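A **weight bench pad** is the padded part of a gym bench or exercise machine on which the user sits, lies or leans. It has a stiff board, a layer of foam and an outer cover, called the upholstery. Pads are found on flat benches, on adjustable benches and on many machines, where two or more of them may be fixed on one frame.

## Shape and cover

The pad of a flat bench is long and narrow, often with rounded corners, so that the shoulders can move freely. Some pads become wider toward one end. The cover is usually synthetic leather. Black and dark gray are the most common colors, and a fine ribbed or woven-looking texture is popular, as it reduces slipping and makes small scratches less visible.

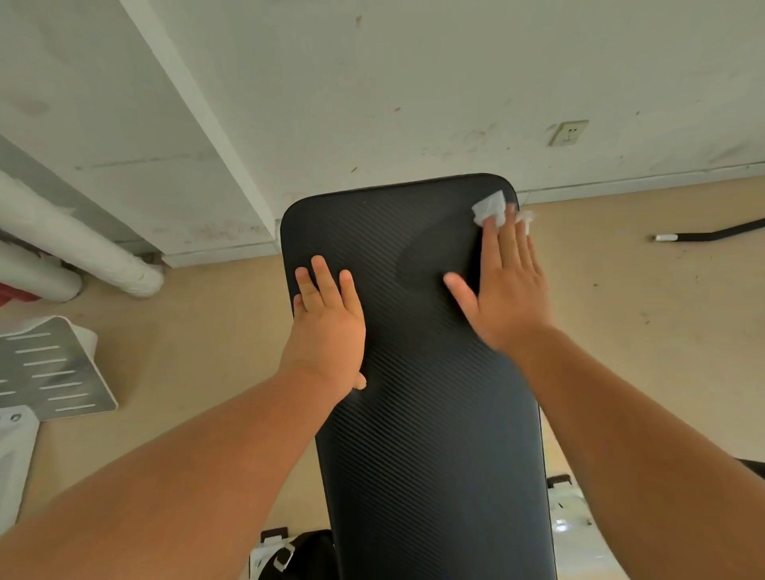
The foam decides how the pad feels. Soft foam is comfortable at first but loses its form under heavy use. The maker Vunetti offers a firm foam 6 cm thick, while the older Multach pads were thinner and were often replaced by the owners. Covers are fixed with staples on the underside of the board, and a new cover can be put on without changing the foam.

## Cleaning

Sweat contains salt, which with time makes the cover hard and leads to cracks, first of all at the corners and along the seams. Most gyms ask their members to wipe the pad after each use with a paper tissue or a cloth. The free hand can be laid flat on the pad to keep it steady. Edges need the same attention as the top, for the hands often hold the bench there.

Mild soap and water are enough for daily care. Strong alcohol and bleach should be avoided on synthetic leather. In the Rustside gym, Huiling Fang kept a record of 88 pads and found that most of the damaged covers had been cleaned with undiluted products.

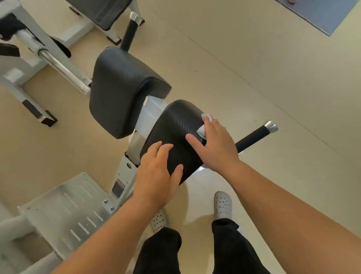 Machines with several pads take more time than a flat bench. Dust gathers in the gaps between the pads, on foot plates with slots and around the bolts. Foam-covered handles hold moisture and should be left to dry in the air for 60 minutes before a plastic cover is put over the machine. Warning labels are wiped lightly, without rubbing, so that the print stays readable.

## Repair

Small cuts can be closed with a vinyl patch. Fadi Ghanem, in his handbook for the Pakzad workshops, advises to replace the cover when a cut reaches the foam.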